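The Cookies Stay

I told my sister on the phone that I would have the desk done by lunch. That was Fri 7 January, and I said it the way you say you'll start running, with real feeling and no shoes on.

The new people at Kamar wanted me to work from home through May, and they had sent a form asking whether I had "a dedicated, orderly workspace." I checked yes. Then I walked into the back room to see what I'd checked yes to.

Okay, so the shelves. My first idea was to take everything down and put back only what a serious person would own. I got as far as the cookie cushions. I bought those two in Zamora the summer I had 400 dollars and no plan, and I carried them home on a bus, one under each arm, with a little boy across the aisle staring at me for 29 stops like I was a magician. You can't put that in a closet!

The books could go, I thought. I took out the one with the blue swirl on the cover and read standing up until my foot went numb.

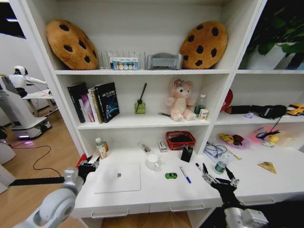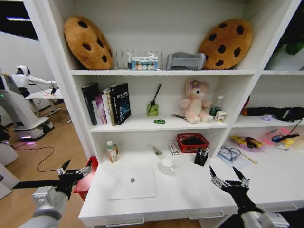
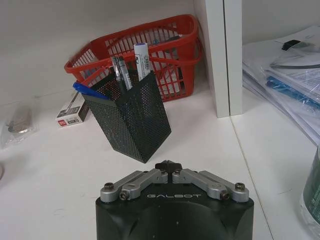 By then it was past two and I was on the pens. I'd made a rule (I love a rule) that every pen had to write its own name before it got to stay. A blue one wrote "blue pen" beautifully. Another one wrote "blu" and quit, and I sat there feeling like I'd been handed somebody's last words. I kept it. So much for the rule.

My sister called back. "How's it look?"

"Different," I said.

"Did you throw out the rabbit?"

I had not thrown out the rabbit. The rabbit was hers first, if you want the truth, and she left it with me when she moved to Barnilport, 788 miles away, with two suitcases and a lamp. She said it was because she didn't have room. I know how big a rabbit is. I know how big a suitcase is, too.

"She's got a flower on her head," I said. "She's practically management."

There was a long quiet on the line, and I could hear her kitchen radio, some ad for the Wolldale ferry.

"Don't put her up high," my sister said. "She likes to see what's going on."

So I left the rabbit on the middle shelf, wiped the desk with my sleeve, and opened the form again. There was a box at the bottom for comments, up to 2,925 characters. I started typing about the bus.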